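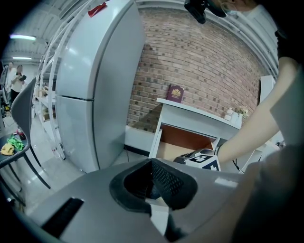 Sorcha Quinlan wrote in to ask whether the mesh pad on the finger matters that much, or whether any soft pad would do the same job. We get that one a lot, so it goes first.

## Grip and pads

**Does the pad surface make a difference?**

Yes. We ran the mesh pad against a plain smooth pad on the Drellton hand-held body, 50 picks each, same operator. The smooth pad dropped glossy items far more often, mainly cups and small bottles. On cloth the two came out even. If you only handle fabric, save your money.

**How often do pads need changing?**

We swap ours after 8 sessions. You may get more out of them. Check the corners first – they lift before the middle wears.

**Can I use Drellton pads on a Stidix finger?**

No. The screw spacing is different. Finbarr Hennessy tried an adapter plate and it added enough thickness that the finger no longer closed fully.

## Hand-held units

**Which is easier on the wrist, Drellton or Stidix?**

The Stidix is lighter but carries its weight toward the front. For short runs people liked it better. Past an hour most of them went back to the Drellton. Try both if you can, with the cable attached, as the cable changes the balance.

**Do I need one for each hand?**

Only for tasks that take two hands, like folding or opening a jar. Start with one. Two units have to be paired to the same controller and the setup takes longer.

**What are the printed marker cubes for?**

They give the cameras something to track. Keep the faces clean and flat. A scuffed or peeling face causes jumps in the recorded path, and those are slow to find later.

**Can I print my own markers?**

You can. Use matte paper or matte film. Glossy prints catch ceiling lights and the tracker loses them. Print at 100 percent scale and measure one square before you stick anything down.

## Cameras and controllers

**Wrist camera or head camera?**

Both, if the controller can handle it. The wrist view is better for the last bit of a grasp. The head view shows where the hands are going. With the Udow controller we had to lower the frame rate to run the two together. The Dunne controller kept up at full rate but its fan is loud.

**Why does my tracking drop out near the floor?**

Usually the operator's body is blocking the marker. Step to the side. If it still drops, raise the second camera.

**Does room clutter matter?**

Less than people expect. We test in furnished rooms on purpose. Shiny doors and floors are a bigger problem than full shelves.

## Trying things out

**Can I borrow a unit before buying?**

Yes, for up to 70 hours of use, logged on the controller. Write to Catríona Mulligan with the model you want and your hand size.

**Do you have arm results yet?**

Not complete ones. The arm comparison is planned for December. Pad and controller results are in the downloads folder.

Last updated September 10, 2020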